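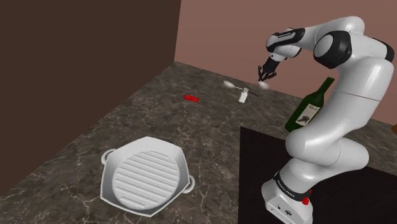 The arm over a kitchen counter, with a small white spoon at its gripper (computer simulation).

About us

Prirketley is a catering kitchen and a small automation workshop under one roof. We cook and pack meals for offices, clinics and two schools, and since 11 years we are doing it with the same basic idea: good food, served on time, by people who are not exhausted at the end of their shift.

The kitchen came first. Mairéad Keane opened it with one oven and a rented van. The workshop came much later, when Da-eun Do joined us as production engineer and asked why three trained cooks were spending their mornings on portioning. There was no good answer to this question. Today we are 25 people. 13 work in the kitchen, six work in the workshop, and the others take care of delivery, orders and the office.

What we automate

We automate the parts of kitchen work which are the same every day. These are mostly picking up, placing, portioning and laying out. The arm takes a utensil, brings it where it is needed and puts it down again. It sounds simple, and for a person it is simple. For a machine a spoon is a difficult thing. It is thin, it is shiny, and it lies flat on the surface, so the fingers must come from exactly the right height.

For this reason every new task begins in simulation. We build a counter on the computer, with marble top, pans, bottles and the small things that are always left standing in a working kitchen, and the arm practises there. Our cooks are asked to say what is missing. In the first version the counter was perfectly tidy, and Oisín Duggan, who leads the morning shift, told us that he had never seen such a counter in his life. Now we put in objects that have nothing to do with the task, and we turn them a little, so that the arm does not learn only one arrangement.

The software for planning the tasks is called Grinine. It was written in our own workshop. A cook can open it on a tablet, see the order of the steps and change it without calling an engineer. We do not sell Grinine separately at the moment, but we show it gladly to other kitchens who are interested.

What changes for the people here

We are often asked this by visitors, and also by candidates at the interview, so we want to answer it openly.

No position in the kitchen was cut when the first arm came. We put this in writing before the project started, and the agreement is still on the wall next to the rota. Some positions became different. The portioning station had two people in the past. Now it has one person, who watches the station, fills it and corrects it, and the second person moved to the hot section, where we always had too few hands.

Not everything was easy. In the first months the arm was slower than a cook, and it stopped often. The people on the morning shift had to do their own work and also restart the machine, and they were annoyed with good reason. We made the mistake that we planned the installation in the busiest part of the year. Since then a new station is introduced only in a quiet month, and for the first weeks the shift gets one additional person.

There was also the question of who has the last word. Our rule is that the cook has it. Every person in the kitchen can stop an arm at any moment, and does not need to explain it afterwards. Úna Egan, our longest-serving cook, insisted on this rule, and she was right. She has also written most of the notes we use for training.

"My wrists are better than they were," she says. "I do miss the talking a bit, when there were two of us on portioning. So we moved the tea break earlier and everyone takes it together now."

Learning and new roles

Everybody who works beside an arm gets training during paid hours. The training is called Udance, a name which started as a joke in the workshop about the way the arm moves, and then it stayed. It has two parts. In the first part you work with the simulation only, where nothing can be broken, and you teach the arm a short task from beginning to end. In the second part you work at the real station together with a colleague who already knows it.

Until now 11 people from the kitchen have finished both parts. Two of them have moved to the workshop afterwards, and one came back to the kitchen after half a year as she preferred to cook. Both directions are fine for us.

Food safety and cleaning remain completely in human hands. The same is true for seasoning and tasting. We have discussed many times if a machine could help with tasting, and the kitchen voted against it.

Who we work with

Our partner for grippers and fingertips is Magagula, a small firm which makes parts for food machines. They visit us regularly and stand with us at the counter for a full shift, also at six in the morning. Many improvements came from these visits, for example softer fingertips for handles and a cover that can be washed without tools.

Who to ask

Mairéad Keane - founder, kitchen and menus
Da-eun Do - workshop, simulation and Grinine
Oisín Duggan - morning shift, visits to the kitchen
Úna Egan - training notes and Udance
Aoife Nic Aodha - people, applications and work experience

Visits are possible for groups of up to six persons. Please write to Aoife first, and tell her if you would like to see the kitchen, the workshop or both. Closed shoes are necessary, and we lend you a coat and a hair net.

Page last updated: Mar 14, 2026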